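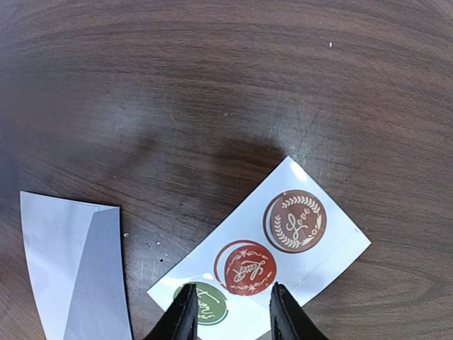
PRESS RELEASE
3rd June

Nurnitz opens planning service for small mailrooms that want to buy two-arm robot stations

Tadasby office will help customers prepare a budget before they ask for a price

Nurnitz, a supplier of equipment for light packing and hand-finishing work, today opens a planning service for companies that are thinking about their first two-arm robot station. The service is called Ulbridge. It is meant for card makers, gift shops, small print houses and mailrooms, where people fold paper, fill envelopes and close them with a sticker.

Ulbridge is offered separately from the sale of equipment. A customer pays a fixed fee, receives a written plan, and may take this plan to any supplier. If the customer later orders a station from Nurnitz, the fee is taken off the final invoice.

"Many of the companies that write to us ask for the price of the arms in the first line," said Nawal El Sherbiny, head of customer planning at Nurnitz. "It is a fair question, and we answer it. But the arms are only one line in the budget. There is also the table, the enclosure, the cameras, the spare fingers for the grippers, the training hours and the floor space. We would like customers to see all of these lines on one page before they sign anything."

What the plan contains

Each Ulbridge plan begins with a list of the hand tasks which are done at the customer's site today. The customer sends samples of the real materials: the actual paper, the actual envelopes, the actual sticker sheets. Nurnitz does not accept drawings or product codes in place of samples. Paper of the same weight can behave very differently when it is folded, and a glossy backing sheet reflects light in a way that a matte one does not.

The samples are then handled at a test station in Tadasby. The station has two arms that work toward each other over one table, with a small camera above each gripper. The planning team writes down which steps the arms can do now, which steps need a change in the material or in the layout, and which steps should stay with a person for the time being.

Steps are sorted into these three groups in the plan, and a cost is given for each group. For the second group the plan also says who should pay for the change. Sometimes it is cheaper to ask the paper supplier for a different fold than to order a special tool. 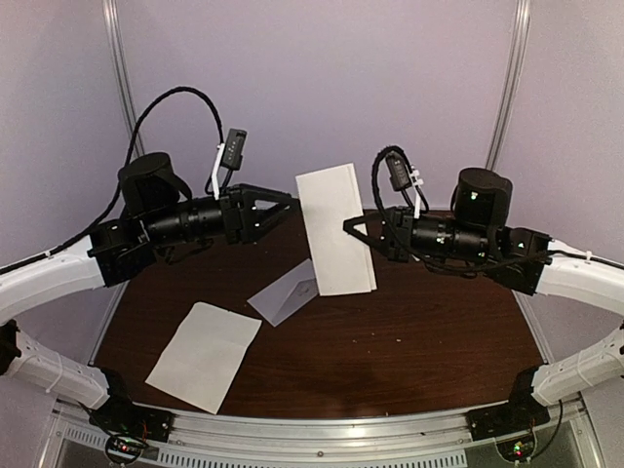
A folded packet is a good case to explain this work. A person picks it up with one hand, feels that it has more than one layer, and closes it without thinking. For a station, the same action must be divided into holding, turning, lining up and pressing, and each part takes its own time. The plan shows these times separately, so that the customer can compare them with the present work at the bench.

Stickers are the other common request. Round seals on a backing sheet look simple, but the edge has to be lifted before the seal can be moved, and the print does not always sit exactly in the middle of the cut. The planning team asks every customer how much offset they are ready to accept on the finished piece. The answer has a direct effect on the cost of the cameras and on the hours needed for setup.

Experience from the first customers

Nurnitz prepared the service together with 12 companies, beginning in February. One of them was MacLeish, a maker of greeting cards and small paper gifts with 37 employees. MacLeish had set money aside for two stations. After reading its plan, the company decided to order one, and to move the rest of the money to training and to a second set of gripper fingers.

"We had counted the machines and forgotten the people," said Radomír Kopecký, production manager at MacLeish. "In our first budget there was no line for the hours when our own staff would learn to run the station. The plan put nearly six weeks there. At first I was not happy to see this number. Then I asked our shift leaders, and they told me it was right."

Mr. Kopecký added that the plan also changed the place of the station in the building. The first idea was to put it next to the stock shelves, where there was free space. The plan proposed a position near the packing benches, with even light and a socket on its own circuit. MacLeish paid for the electrical work from the same budget.

Eun-ji Hyun, who leads testing at the Tadasby office, said that the customer should expect some answers to be negative. "If the material is too soft or the sheet curls too much, we write this in the plan," she said. "We describe what we tried and we stop there. The customer can come back to us after changing the material. A repeat test of one material is included in the fee."

Advice for companies preparing a budget

Together with the opening of the service, Nurnitz publishes a short budget sheet that can be used free of charge, also by companies which do not order a plan. It was written by Vimala Rajan, cost analyst at Nurnitz. The sheet asks for the following points:

The tasks, in the order in which they are done, with the time for each one.

The number of different papers, envelopes and stickers used in a normal year, and how often they change.

The floor space, measured with the doors of nearby cabinets open.

The person who will clean the table and check the cables at the start of a shift. Paper crumbs and dust collect on any surface where sheets are folded and cut, and cleaning time should have its own line.

Spare parts for the first year. Gripper fingers wear at the tip and should be treated as a regular supply item, like tape or blades.

The date when the company will decide whether to continue, and who will make this decision.

"The last point is the one most often left empty," said Ms. Rajan. "I ask customers to fill it in first. A station is easier to approve when everybody knows on which day we will look at the results, and what we will look at."

The sheet does not calculate a payback time. Ms. Rajan explained that such a figure depends on local wages and on how many orders come in each season, and the customer knows these better than the supplier does. There is an empty box for it at the bottom of the page, with room for a note on how it was calculated.

Availability

Ulbridge plans can be ordered from today. Samples are sent by post or brought to the Tadasby office, and customers are welcome to be present during the tests. The written plan is delivered six weeks after the samples arrive. For the opening period the planning team will accept two new customers at a time – others will be placed on a waiting list in the order of their request.

Customers who already own a station from another supplier can also use the service. In this case the plan covers new tasks only and does not include a review of the existing equipment.

About Nurnitz

Nurnitz supplies benches, feeders, enclosures and robot stations for light packing and hand finishing. Its planning and test office is in Tadasby, where the company also keeps its stock of spare parts.

Press contact

Yu-na Bae, Communications, Nurnitz, Tadasby office

The budget sheet and the order form for samples can be requested from the press contact or from any Nurnitz sales office.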